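June, 7:40 a.m.

Slept badly. Boiler pressure low again, topped up before breakfast. The replacement valve from Sugden is quoted at 220, fitting extra. Kheri Okoth thinks the old one has another winter in it. I doubt that.

Spent an hour on the storage question. The Nasstead shelf unit is 823 mm wide between the uprights, so two bins side by side will fit only if the lids come off. Wrote both options on the back of the Fustach invoice and left it on the desk.

Table layout as of this morning: toy cabinet stacked on the brown box, foam blocks on the pink plate, bread and apple still to be put somewhere. The small bin has one yellow item in it and room for more.
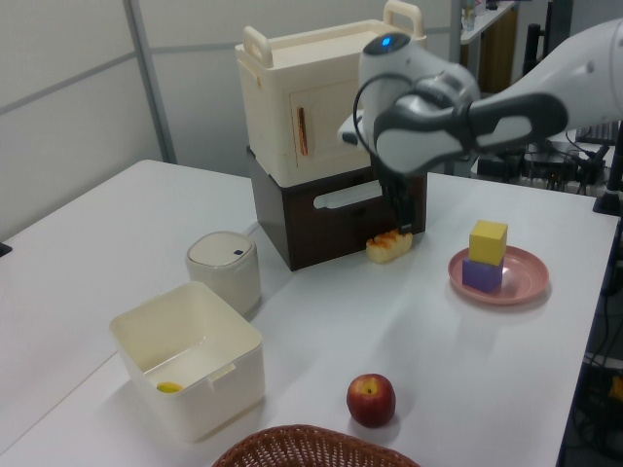 White table, morning. Purple block under yellow.

The wicker basket is next. Measure the depth first – the lower shelf is shallow. Ring Urkwood after lunch regarding the brackets.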